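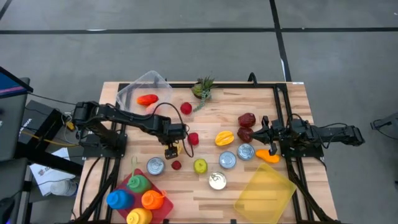

I'd been meaning to get to the Treltedthorpe open day for ages, and in November I finally went! Parking was £2 (coins only, grr) and the bus would've been easier, the 57 stops right by the gate. Dilek Işık took our group round the old Presier mill, all 323 feet of it, and she was brilliant on the dye works and the flood that nearly finished the place. The weaving shed was my favourite. They ran one loom for us and I could feel it in my teeth.

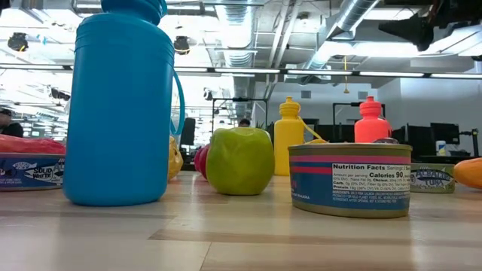 Blue jug and a tin of Solid White

Lunch was lentil soup from the Erdem stall, with bread still warm and far too much butter (no regrets). I came away with a Siko tea towel and a leaflet on the canal walk, which I fully intend to do once my boots are mended. Go early if you can, the queue for the tower was silly by two o'clock.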